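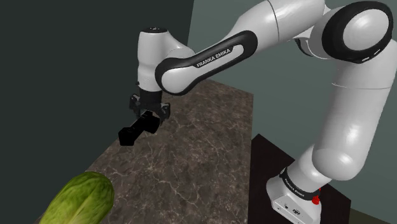

Why I Still Build the Arm in the Simulator First

In our shared workshop there is an old disagreement, and I am on one side of it, so I should say this at the beginning. Some members think that a person who wants to build a robot for the kitchen should start with a drill and a piece of aluminum. I think that this person should start with a simulated kitchen, and stay in it longer than is comfortable.

My own project is called Patora. It is a small arm which shall one day stand beside the counter in my apartment and put things where they belong. The real arm has two working joints at this moment and three that wait for motors. In the simulator I do not use my own arm at all. I use the model of a Franka Emika Panda, a machine I could not afford, over a marble counter I also could not afford, with one romaine lettuce on it. The gripper holds a black block. Victor Lukumay asked me why I practice with a robot I will never own. It is a fair question and I have thought about it for many evenings.

The first part of my answer is that a good model separates my mistakes from the mistakes of my hardware. When my homemade elbow misses a position, I do not know if the fault is in my program, in the belt, or in the bracket I made on a Wednesday night when I was tired. When the simulated Panda misses, I know where to look. In the spring I spent 40 hours on a problem of the wrist turning the wrong way, and I was sure it was the motor wires. The same program in the simulator turned the wrist the same wrong way. I had one sign reversed. I had already soldered those wires again, all of them, and the second soldering was uglier than the first.

The second part is about other people. Our workshop is one long room behind the Angelovski bakery, and we share it. A real arm of any strength needs a clear space around it, and somebody must stand with a hand near the stop button. A simulated arm needs only my laptop and a corner of the bench. I ran 1167 attempts of one reaching motion during November, most of them while Imani Shemweta was gluing a guitar next to me. She did not have to move her clamps.

Now I must be just to the other side. Dardo Zapata has built more moving things than all of us, and he says the simulator makes a builder lazy in the fingers. He is partly right. In the simulator a cable never catches on the table edge. Screws do not become loose. My simulated block has a weight I typed with the keyboard, and it has exactly this weight every morning. The lettuce is worse. A real lettuce gives way under the fingers, its leaves tear, and it is never the same shape as the lettuce of last week. I have not yet found a way to simulate this which satisfies me, and I do not believe I am near.

There is also the danger of a beautiful picture. The light is soft, the white covers shine, and it is easy to feel that the work is almost finished when one has only arranged some files. I showed my progress to Elibariki Kimaro and he was very impressed, more than I deserved. My real bracket, which is crooked but carries the load, did not impress him, although it cost me much more effort.

So what do I recommend to a new member? I recommend both, but in an order. Write the motion in the simulator. Repeat it with the object moved a little to each side. After this, put it on the real arm at the slowest speed, with a piece of foam in place of anything you like. Write down every difference between the two in a notebook made of paper. My notebook has five full pages for the shoulder joint alone, and I have learned more from these pages than from the manual of the motor.

I would also like that our workshop buys one better computer for this purpose, before we replace the band saw. I know that this opinion is not popular. The band saw is used each day and the computer would be used by Victor and me. But newer members come to us wanting to build machines that move, and at present we can offer them a saw.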